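O intestino que perdeu o relevo

A doença celíaca explica-se em poucas linhas, mas o diagnóstico pode demorar anos. Entre a biópsia e a cozinha há um caminho que os folhetos raramente descrevem.

22 de novembro

A primeira vez que olhei por um microscópio para uma amostra de duodeno foi no laboratório Drinov, onde me deixaram sentar durante uma manhã inteira ao lado da bancada de leitura. Eu esperava ver alguma coisa parecida com uma ferida. O que vi foi uma linha quase lisa. Puseram-me depois a lâmina de um intestino saudável e compreendi: faltava o relevo.

O intestino delgado é revestido por vilosidades, umas saliências finas que aumentam muito a superfície por onde os nutrientes passam para o sangue. Entre elas abrem-se as criptas, onde nascem as células novas. Na pessoa com doença celíaca, a ingestão de glúten provoca uma resposta imunitária que ataca este revestimento. As vilosidades encurtam, as criptas alongam-se e os linfócitos acumulam-se no epitélio. Os patologistas chamam a isto atrofia vilositária, e graduam-na desde uma simples infiltração de linfócitos, com a arquitetura ainda conservada, até ao desaparecimento completo das vilosidades.

Convém dizer logo o que a doença celíaca não é. Não é uma alergia ao trigo, que depende de outro mecanismo e pode dar urticária ou falta de ar em minutos. Também não se confunde com a sensibilidade ao glúten não celíaca, em que há queixas parecidas, sem as lesões próprias e sem os anticorpos específicos. A doença celíaca é uma doença autoimune, com uma base genética conhecida. Quase todas as pessoas afetadas têm as variantes HLA-DQ2 ou HLA-DQ8, mas a maioria dos portadores destas variantes nunca adoece. Por isso o teste genético serve sobretudo para excluir.

Sintomas que apontam para outro lado

A imagem clássica é a da criança pequena, magra, de barriga inchada, com diarreia e sem crescer. Essa criança existe, e os pediatras conhecem-na bem. O adulto é mais difícil. Pode chegar à consulta com uma anemia por falta de ferro que não melhora com os comprimidos, com osteoporose numa idade em que não se espera, com aftas repetidas, com as enzimas do fígado um pouco altas, com cansaço. Alguns têm prisão de ventre, e outros têm excesso de peso, o que desorienta quem aprendeu a procurar o doente emagrecido.

Há ainda a dermatite herpetiforme, uma erupção com bolhas pequenas e muita comichão, nos cotovelos, nos joelhos e nas nádegas. É a manifestação da doença na pele. Quem a tem pode passar muito tempo a tratar um suposto eczema.

Na clínica Ornano, que acompanha adultos com doença celíaca há 8 anos, mostraram-me o questionário que entregam na primeira consulta. Tem duas páginas e a pergunta sobre diarreia só aparece na segunda. Antes dela pergunta-se por anemia, por fraturas, por abortos espontâneos, por familiares com diabetes tipo 1 ou doença da tiroide. Achei a ordem estranha e depois achei-a sensata.

O erro de deixar o pão cedo demais

O primeiro exame é uma análise ao sangue. Pede-se o anticorpo antitransglutaminase da classe IgA e, ao mesmo tempo, o doseamento da IgA total. O segundo valor é muitas vezes esquecido. Uma pessoa com défice de IgA pode ter uma doença celíaca evidente e um resultado falsamente negativo, e nesse caso é preciso recorrer a testes da classe IgG.

Se a análise é positiva, no adulto segue-se em geral uma endoscopia alta com biópsias do duodeno. As lesões podem ser irregulares, com zonas doentes ao lado de zonas quase normais, e por isso colhem-se vários fragmentos, incluindo do bulbo. Nas crianças com valores muito altos de anticorpos, confirmados numa segunda amostra, as regras europeias admitem o diagnóstico sem biópsia.

Tudo isto funciona apenas se a pessoa continuar a comer glúten. É o ponto em que mais se perde tempo. Alguém lê que o pão faz mal, deixa o pão, sente-se melhor e só meses depois vai ao médico. Os anticorpos já desceram, a mucosa já recuperou em parte, e os exames ficam sem resposta. Resta então reintroduzir o glúten durante semanas, com vigilância médica, e muitos recusam. Compreendo a recusa — eu própria não sei se aceitaria.

No Drinov fizeram no ano passado a revisão do seu arquivo de biópsias duodenais: 2.640 casos. Em 70 deles o relatório original não permitia decidir, porque os fragmentos eram poucos ou estavam mal orientados na parafina. Uma vilosidade cortada de lado parece curta mesmo quando não é. O laboratório passou desde então a enviar aos hospitais uma folha com a técnica de colheita, e pede que o bulbo venha num frasco separado.
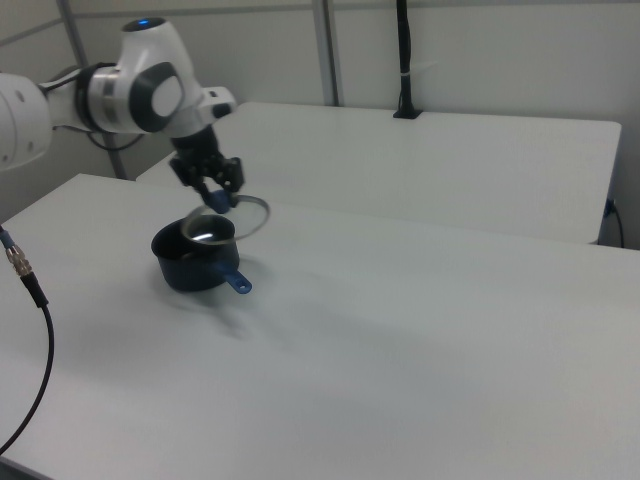

O que se pode comer

O tratamento é a dieta sem glúten, para toda a vida. Retiram-se o trigo, a cevada e o centeio, e também a espelta e o kamut, que são variedades de trigo e que algumas lojas ainda apresentam como alternativa. O arroz, o milho, a batata, o trigo-sarraceno (que apesar do nome não é trigo), a quinoa, as leguminosas, a carne, o peixe, os ovos, a fruta e os legumes não têm glúten por natureza.

A aveia merece um parágrafo à parte. A aveia pura é tolerada pela maioria dos doentes, mas a aveia corrente contacta com o trigo no campo, no transporte e no moinho. Só deve ser usada a que vem rotulada como isenta de glúten, e em muitos serviços recomenda-se introduzi-la depois de a doença estar controlada. Uma minoria reage mesmo à aveia pura.

Na União Europeia, a menção «isento de glúten» só pode aparecer num alimento que contenha, no máximo, vinte miligramas por quilo. A farinha Nusow, que experimentei em agosto, traz essa menção na frente do pacote e a composição atrás, em letra muito pequena: arroz, amido de milho, fibra de psílio. Faz um pão honesto no primeiro dia e bastante seco no segundo. A padaria Overgaard resolve o problema congelando as fatias ainda frescas, e foi o conselho mais útil que recebi durante toda a preparação deste artigo.

O glúten esconde-se em sítios menos óbvios: no molho de soja, na cerveja, em certos enchidos, no caldo em cubos, no seitan, nas batatas fritas feitas no mesmo óleo dos panados. Nos medicamentos é raro e vem declarado no folheto. Quem viaja aprende depressa a perguntar pela farinha do molho antes de perguntar pelo prato.

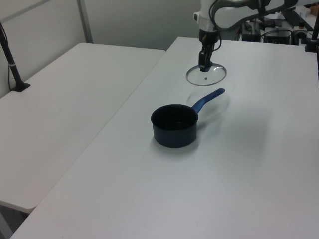 A contaminação cruzada é a parte da dieta em que os doentes recebem os conselhos mais contraditórios. Uns saem da consulta a pensar que devem comprar uma cozinha nova, outros pensam que basta tirar o pão do prato. A dietista da Ornano trabalha com uma regra simples: o que se lava bem, partilha-se; o que tem poros, ranhuras ou fios, separa-se. Um tacho pequeno de cabo azul, com uma tampa de vidro rodeada por um aro fino de metal, pode servir a toda a família, desde que seja bem lavado entre a massa de trigo e o arroz. O cuidado vai para a junta entre o vidro e o aro, onde um resto de molho com farinha pode secar sem se notar, e para o pequeno furo do vapor. Já a torradeira, a colher de pau e o coador da massa devem ser só de quem faz a dieta. A água em que se cozeu esparguete não serve para mais nada. E a manteiga e a compota pedem frascos próprios, porque as migalhas viajam na faca.

Quando os sintomas não passam

A maioria melhora em semanas. Os anticorpos levam mais tempo a normalizar, por vezes mais de um ano, e a mucosa do adulto pode demorar vários anos a reconstruir-se. Em algumas pessoas nunca recupera por completo.

Se as queixas persistem, a causa mais frequente é o glúten que entra sem se dar por ele. Depois procuram-se outras: a intolerância à lactose, que no início é comum e muitas vezes temporária, o intestino irritável, a colite microscópica, a insuficiência do pâncreas, o crescimento excessivo de bactérias no delgado. Só quando tudo isto está excluído se fala de doença celíaca refratária. É rara e divide-se em tipo 1 e tipo 2. No tipo 2 os linfócitos do epitélio são anormais e há risco de evoluir para linfoma, de modo que o seguimento se faz em centros especializados.

Para os restantes, o seguimento é mais calmo. Uma consulta por ano, análises com anticorpos, hemograma, ferro, ácido fólico, vitamina B12, vitamina D e função da tiroide. Uma densitometria óssea nos adultos com risco. A vacina contra o pneumococo é recomendada em muitos países, uma vez que o baço pode funcionar pior nesta doença.

Os familiares de primeiro grau devem ser testados, mesmo sem sintomas. Na Ornano entregam ao doente, no dia do diagnóstico, as requisições já preenchidas para os pais, os irmãos e os filhos. Nem todas voltam. Disseram-me que os irmãos são os mais difíceis de convencer, sobretudo os que se sentem bem, e que a pergunta deles é quase sempre a mesma: se der positivo, tenho de deixar a cerveja? A resposta é que sim, a de cevada, e que há outras.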